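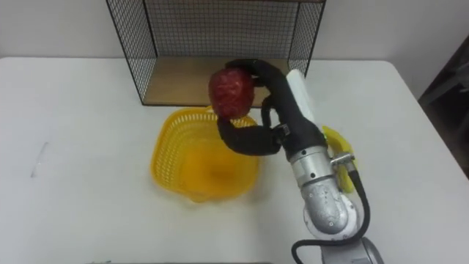
Game Design Workshop, Final Project Report
Building and Running "The Drowned Stair of Yensuk"

My project was a tabletop dungeon adventure, written from scratch, with its own light rules, and then run for real people who were free to complain about it. I'd played in a couple of campaigns before this class but I had never sat behind the screen, so a lot of what follows is me finding out things that experienced referees probably know in their sleep.

The pitch

Yensuk is a flooded hill fort. A river changed course a long time ago and came in through the cellars, so the lower you go, the wetter it gets, and the bottom floor is completely under water. The town next door is called Trorisden and it makes its money from salt and eels. Players start in Trorisden at the eel market, hear that the water in the fort has dropped for the first time in living memory, and (I hoped) go look.

I wanted a dungeon where the water level was the clock. Every so often it goes up a step, and rooms you walked through on the way in are rooms you have to swim through on the way out. That was the whole idea I turned in for my proposal, and my instructor, Rianne Verstraete, wrote "how do the players know?" in the margin. I didn't get why she was asking until the first playtest. More on that below!

Mapping it

My first map had 40 rooms. I drew it over one long weekend in December and I was so proud of it. It had a chapel, a dry well, three separate kitchens, a long gallery with alcoves, and a whole wing of guard rooms I had written almost nothing for. When I started keying the rooms I noticed I was writing "empty, damp" over and over. Declan Nic Giolla, my project partner for the rules half, read the key and asked which kitchen was the good kitchen. So I cut two kitchens, and once I'd started cutting it was kind of fun, and I ended up with 31 rooms.

The final version has four floors:

The Gatehouse. Dry. Bats, a collapsed roof, a camp left by another party who got there first.
The Halls. Ankle deep at the start. The good kitchen is on this floor, with a bread oven that connects to the floor below if you're willing to crawl.
The Cisterns. Waist deep. Mostly big pillared rooms with poor visibility, and where the Sukis live.
The Stair. Under water at the start of the game. One long spiral going down to a door.

The Sukis are my monsters, although I don't love calling them that. They're small, pale, froggy people who moved in after the flood and think of the fort as theirs (fair enough, they've been there longer than anybody). They trade. They'll fight if you break their fish traps. I gave them one firm rule, which is that they never lie about water, and that ended up being the most useful line in my notes.

The rules

Declan did most of the rules and his own report goes through the math, so I'll keep this short. Characters have three numbers: Breath, Nerve and Grip. You roll two six-sided dice and try to get your number or under. Breath goes down whenever you're swimming or fighting in deep water and comes back when you rest somewhere dry. There are no classes. You pick a trade from a list, like eeler, salt carter, bell ringer or ex-soldier, and it tells you what you're carrying and one thing you're good at.

We argued about treasure for a week. He wanted experience points for gold, the old way, and I wanted points for getting to new rooms. We ended up with points for gold, but only gold you carry out, and gold is heavy and costs you Breath when you swim. I still think my idea was fine, but his made much better trouble at the table, so I'm glad I lost that one.

Playtest one

The first group was four people from the class, in the study room on the second floor of the Rirnville library, starting at six in the evening. I had planned on two hours. They spent the first 50 minutes in the eel market.

I had written a single paragraph about the eel market! They wanted to know who ran it, what a barrel cost, whether you could rent a boat and if the boat came with a guy. I made up an eel seller on the spot, gave her a terrible accent, and they tried to hire her. I should have started them at the gate, and in the finished version I do.

The bigger problem was the water. I had it going up a step every six turns, and I was tracking it in secret on my own sheet, thinking it would be scary when they turned around and found the hallway flooded. It wasn't scary. They were annoyed. One player said it felt like I'd just decided to drown them, and from her side of the table there was no way to tell the difference. So there was Rianne's margin note, right on schedule.

Playtest two

For the second run I made the water public. I cut a strip of blue card and marked it in steps, and it sat next to the map where everybody could see it. Every time it moved, I moved it out loud. I also put signs in the dungeon itself, like tide lines on the walls, a bell in the Cisterns that rings when the water reaches it, and the Sukis, who will tell you exactly how long you have if you ask nicely.

It changed everything. People started planning. They argued about whether to go one more room, they left a rope in the bread oven "just in case," and when the bell rang the whole table went quiet and then everybody talked at once. One of them dropped a silver lamp worth 32 coins so he could swim faster and he's still mad about it.

They also made friends with the Sukis, which I'd allowed for but hadn't written much on. They swapped a cooking pot for a guide and got to the Stair that way. I had a whole ambush ready in the pillared room and it never came up. I was sad for a minute and then I got over it.

Playtest three

Third group, all strangers to me, and two of them had never played anything like this. Declan refereed from my notes while I sat in the corner and kept my mouth shut, which was the hardest part of the semester. The point was to see if somebody else could run it.

Mostly, yes. He got stuck in two places. My key for the gallery put the important part (the floor is rotten) at the very end, after a long bit about carvings, so he read out the carvings, the players walked in, and only then did he see the floor. I've since rewritten every room so the dangerous or obvious thing comes first. The other place was the door at the bottom of the Stair. I knew how it opened and had simply never written it down.

Nobody in that group made it out with any gold, but they asked if there was a second part.

What I'd change

Seven things went on my list after the last session and I fixed most of them. The ones I didn't get to:

The Gatehouse is dull. It's a warm-up floor and it plays like one. The rival party's camp should have somebody in it.
Nerve hardly got used. Players rolled Breath constantly and Grip a fair amount, and Nerve maybe once a session. Declan thinks we should fold it into Grip. I'd like to try giving it to the dark, so you roll it when your lamp goes out.
The ending needs another pass. Behind the door is the old river gate, and players can close it and drain the fort or leave it alone. Draining it ruins the Sukis' home, and I like that choice a lot, but only one group got far enough to make it and they were so tired by then that they flipped a coin.

What's attached

The full room key, both maps (the big early one is in there too, so you can see what I cut), Declan's rules sheet, the trades list, and my session notes, which are messy but readable. The blue water strip is in the folder pocket. Please don't bend it, I need it back for next month's game.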